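April 2018, finish notebook, Pranwood bench

Third go at the matte wax oil on the test tops. Sanded to 220 this time and stopped there, which felt wrong (I always want to keep going!) but the Stutau sheet says finer grits close the surface up too much. Two thin coats, a night between them, buffed by hand with the white pad. Batch 9 went on a lot easier than the last tin – less drag, and hardly any smell.

What I'm after is a top that stays flat-looking under the ceiling lights. A bit of pale sheen I can live with, streaks I can't.

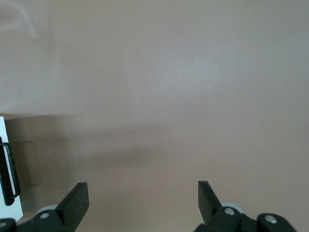
Cengiz Kahraman reckons I'm still leaving too much on before the buff, and that any haze will come up again in a week whatever grit I stop at. He'd wipe off after ten minutes, no later. I've been giving it twenty, so fair enough.

Next: same schedule with the shorter wipe, then the Akgül hardener in coat 2 only. Need more pads. Also someone has walked off with the good tack cloths again – please put them back in the drawer.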